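The Drawer Test
Ludger Kasten
Sunday, July 7, 2019

Every January I make the same bet with my brother-in-law, who sells conveyor parts and believes in the future. He says that by the end of the year there will be a machine you can buy that tidies a kitchen. I say there won't. The stake is a bottle of something decent, and my cupboard is now rather well stocked.

We are halfway through this year's bet and he has been sending me links again. One firm, Harms, says its two-armed helper will be "ready for the home". Another, Feretti, has a promotional film in which a table is cleared to piano music. He sent me that one twice. I watched it with the sound off and a pencil in my hand, and I counted the cuts. There were 57 of them, in a film shorter than it takes me to boil an egg. I have cleared a good many tables and never needed a single cut.

I should say where I stand. I spent most of my working life in a warehouse, the last part of it running the packing floor at a mail order company in Gretisach. We had automation. We had belts, sorters, a strapping machine that I would have married, and a label printer that I would have buried in the car park. Good machines, most of them, and I have no patience with people who think a robot is wicked for lifting a box. My complaint is with the word "yet", as in "not quite there yet", which has been doing the work of several engineers for as long as I've been reading about this subject.

Take putting things in a drawer. I pick it because it sounds like nothing. If you asked a visitor to do it while you made the tea, they wouldn't think you had asked a favour. Yet it seems to be one of the jobs that research people go back to over and over, and having thought about it for a while I can see why they do. I can also see why it ought to make the rest of us a bit more careful with our money.

First you have to find the handle, get hold of it and pull in a straight line. Anyone who has owned a cheap chest of drawers knows that a straight line is a matter of opinion. Then you have to let go, which is harder than it sounds, and turn to whatever needs putting away. Then you have to pick that up. A mug is one sort of picking up. A crisp packet is another sort altogether, because it has no proper shape and the shape it does have changes when you touch it. A bottle on its side would like to roll. A bowl can be taken by the rim or from underneath, and if you choose wrongly you are holding it by an edge with all its weight hanging off the other side.

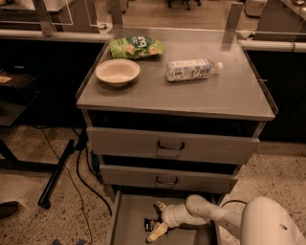

The drawer job: a gripper at a small black packet in the bottom drawer, with a snack bag, a bowl and a bottle on top of the cabinet.

I find that picture more persuasive than the Feretti film, and more sobering too. It looks like work. There are cables on the floor and bits of blue tape, and the bottle has its cap on. I believe it in the way I never believed the piano music. But look at how little is being asked. A grey metal cabinet with plain flat fronts and black handles you could find in the dark. A handful of objects with a decent bit of space between them. Now think about the drawer in your own kitchen, the one with the dead batteries and the takeaway menus and the potato masher that has to go in at an angle or the whole thing jams.

My brother-in-law says this is unfair. You start simple, he says, and you work up. He is right about the starting. It's the working up I have doubts about, and I have them from experience.

In my second year as floor manager we bought a picking machine from a firm called Gultudlow. It was meant to take small goods out of trays and put them into cartons. On the day they showed it to us it managed 89 out of a hundred, and the salesman said the number as if it were a mark in an exam. Everyone nodded. A very good mark! I went home pleased as well. It was only when I was lying in bed that I did the sum the other way round and thought about the 11 it had dropped, squashed or left behind, and then about how many hundreds we did in a shift.

What that meant in practice was a person standing beside the machine. She couldn't go off and do something else, as she never knew which one it would drop. She was faster than it was. After 6 weeks she asked me, very politely, whether the machine could be moved a bit to the left so she could get at the trays properly. We moved it to the left. Some time later we moved it out.

I'm told things are much better now, and I expect they are. The grippers are cleverer and the cameras see more. I've read that you can show some of these arms a job by hand and they'll have a go at copying it, which would have seemed like witchcraft to us. I don't doubt any of it. But I notice that the people selling the things still talk about how often it works, and the person who has to live with the thing cares about what happens when it doesn't. If I miss the drawer with a bowl, I say a word, fetch the dustpan and carry on. I have yet to see a film where the helper misses and then copes. They must have hours and hours of it somewhere. I would happily pay to see it - more than I'd pay for the helper.

Then there is the question of what a chore is. On a shop floor you can change the job to suit the machine. We did it all the time. We changed the boxes, we changed the height of the benches, we painted lines, and we told people to put things down label side up. That is how nearly every successful machine I ever worked with got to be successful, and there's nothing shameful in it. The dishwasher did the same to us at home. It can't wash up at all in the way my mother washed up. It's a cupboard that rains, and we agreed to load it.

A home helper is being sold on the opposite promise, that you will change nothing. It will come into the house as it finds it, with the rug rucked up and the cat on the chair, and it will know that the glasses go on the left and that the chipped blue one is kept for paintbrushes. My wife and I have been married a long time and I still put the colander in the wrong place.

I may be too hard on it. For somebody who can't bend down, an arm that gets something out of a bottom drawer, slowly, and fails now and again, could be worth a great deal. I would like to see that tried properly, with the people who need it, in their own rooms, and the results printed with the failures left in. If Harms or anybody else did that I'd read every page. I'd even think about the price. What I won't do is be told that the general article is just around the corner by someone standing next to a very tidy cabinet.

My brother-in-law read a draft of this and wants it recorded that he thinks I'll lose by the year after next. He would also like to raise the stake to 2 bottles. I've said yes, and I've told him which kind.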